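Galeria: o planeador Kadum nas salas simuladas

Bem-vindos a mais uma página da nossa galeria, que vai crescendo devagar, ao ritmo a que vamos arrumando as pastas (e quem já viu as nossas pastas sabe que isso leva o seu tempo!). Desde dezembro que andamos a trabalhar quase todos os dias no Kadum, o planeador de movimentos para robôs de dois braços, e muitos de vocês têm escrito a pedir para ver como é o trabalho do lado do software, sem diagramas nem tabelas. Fica então um bocadinho dele, com algumas notas para quem gosta de saber o que se passa por trás.

O Kadum recebe uma tarefa, a posição atual das juntas e aquilo que a perceção conseguiu perceber da sala, e devolve trajetórias para os dois braços ao mesmo tempo. Parece simples dito assim, mas foi justamente o "ao mesmo tempo" que nos deu cabelos brancos no outono. A primeira versão planeava um braço e depois o outro, e o segundo passava a vida à espera do primeiro. A versão de agora trata os dois como um só problema, com um custo para a proximidade entre os pulsos e outro para a distância ao tronco, e os movimentos ficaram muito mais descontraídos, se é que se pode dizer isto de uma trajetória.

As salas vêm do gerador Makutdale, que baralha móveis, texturas de parede e de chão, quadros e janelas. Temos neste momento 2087 variantes guardadas, das quais 18 servem de bateria de regressão: correm todas as noites, e de manhã, antes do café, já há alguém a espreitar os registos. A Ditte Sveinbjörnsson escreveu a ferramenta que compara as trajetórias de uma noite com as da anterior e assinala as juntas que mudaram de comportamento. Devemos-lhe muitas tardes poupadas, e o bolo prometido continua em dívida.

Na perceção, o que mais nos tem ocupado é o corpo do próprio robô. Com a câmara virtual montada no alto, o tronco e os braços tapam facilmente uma parte do que interessa, e o módulo Vimham tem de guardar na memória o que viu uns instantes antes, com uma confiança que vai baixando. Afinar essa descida foi trabalho de paciência: se for depressa de mais, o robô esquece-se do objeto a meio do gesto; se for devagar de mais, teima num sítio onde já não há nada para agarrar.

O controlador, herdado do antigo projeto Ketilsson, corre por baixo disto tudo e quase não se dá por ele. Mudámos-lhe os limites de aceleração e a forma como recebe novos planos a meio do caminho, e deixámos o resto como estava.
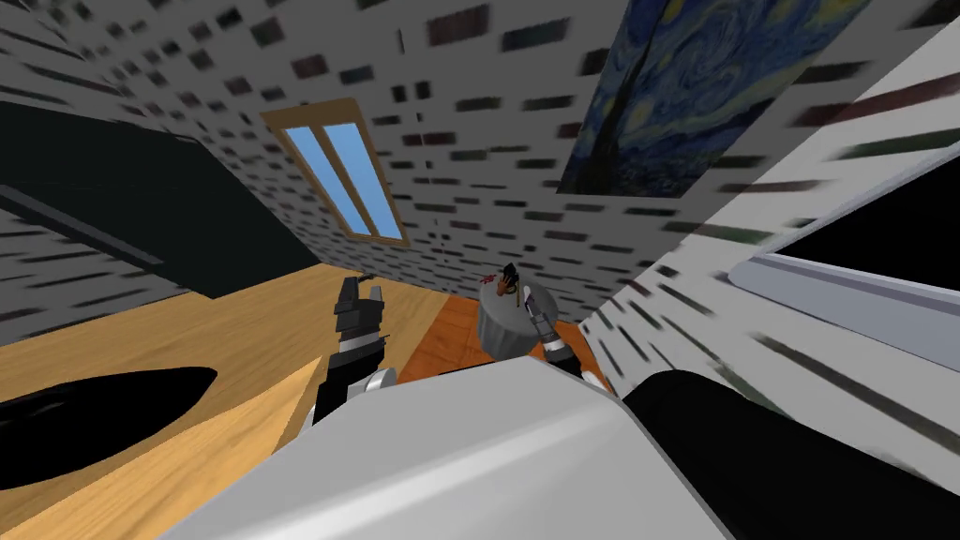 O próximo passo no Kadum é replanear enquanto o tronco se inclina, coisa que por agora só fazemos com a base parada. A Ditte já tem um ramo com os primeiros testes, e as transformações entre a câmara e os pulsos ainda precisam de uma revisão antes de o juntarmos ao principal.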